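Planning the Purchase: How Fescombe Costed Its Teaching Equipment

13 September 2019

When the board at Fescombe approved the first phase of its automation programme in April, the sum requested was smaller than many of its members had expected. The paper before them contained no robot arms. It asked instead for hand-held grippers, headsets, backpack rigs and the furniture to use them on, together with a modest allowance for staff time. The arms would follow in a second phase, once the organisation knew what it wanted them to do.

Nithin Shenoy, who prepared the paper, had spent the winter reviewing earlier bids. Most had begun with a supplier's quotation and worked outwards. Cabling, storage, spare parts and training were added towards the end, often in a single line marked "sundries", and it was from this line that the overspends came.

"We had become quite good at pricing the object and rather poor at pricing the room it goes into," he says. "I wanted the room to come first." 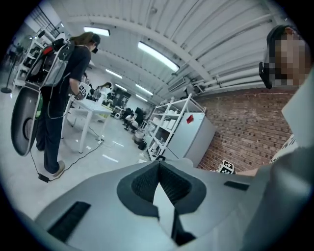

A budget for this kind of work divides into equipment that is worn or held, equipment that stays where it is put, and the consumables that pass between the two. Fescombe gave each its own heading and its own holder. The worn equipment is the most visible cost: a headset for each operator, and a backpack rig with its electronics carried high on the shoulders. The lesser items deserve the same attention. Black cables run across the pale floor towards the white table, a power adapter lies near the operator's feet, and the patterned cubes fixed to the hand-held devices must be stocked as spares like anything else that can be knocked or scuffed. Under the old system none of these would have appeared in a bid at all.

The consumables heading was set at 1,330 pounds for the year. It covers cables, adapters, replacement padding for the gripper jaws, printed marker patterns and cleaning materials. Shenoy had proposed a higher figure, but the finance office asked that it be reviewed after the first quarter, and he agreed on condition that any underspend would remain within the heading.

Two suppliers were invited to quote for the grippers. Avilwood offered the lower unit price, with repairs charged separately and carried out at its own premises. Thomas quoted more for each unit but included a loan replacement during repair. The difference was settled by a simple calculation. The programme's working plan depends on several operators being active at once, and a gripper absent for a fortnight leaves an operator without work. When the cost of that idle time was placed beside the two quotations, the dearer one proved the more economical, and the order went to Thomas.

A third decision concerned software. Fescombe uses a scheduling and stock system called Pikach for its other workshops, and there was some pressure to buy a dedicated package for the new one. The board declined. Every gripper, headset and rig is now entered in Pikach with its date of purchase, its expected life and the name of the person responsible for it. Staff may reserve equipment in the same way that they reserve a meeting room, and the record of use will support the next request for funds.

The least expected part of the plan was the household budget. The tasks that operators carry out are domestic ones — lifting, sorting, setting down — and they require ordinary objects in reasonable variety. The first proposal allowed 100 pounds for these. It was raised after a short trial, when it became clear that the same few articles would be handled many times in a day and that some would need replacing.
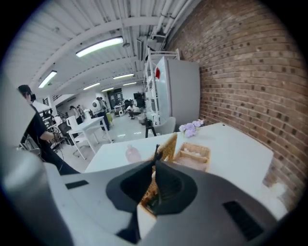 Storage was treated with equal seriousness. Open shelving was preferred to locked cupboards, on the grounds that staff should be able to see what is in stock without consulting anyone. Items of value are signed out through Pikach, and the remainder are checked at the end of each month.

Training accounts for 20 per cent of the first-phase budget, a proportion that drew questions from the board. Shenoy's reply was that new operators should not be asked to produce useful work until they have had proper instruction in fitting the equipment, handling it safely and recording faults. Each receives 3 supervised sessions before working from the ordinary timetable. Their time is charged to the training heading until those sessions are complete.

Planning for the second phase has now begun. The paper will set out the floor space required for a fixed arm, the electrical supply, the insurance position and the annual cost of maintenance, and only then the price of the machine. Suppliers have been told that quotations without a maintenance figure will be returned.

Shenoy expects the request to be considered in the new financial year. The current phase will continue in the meantime, and its quarterly accounts will be made available to board members through the finance office.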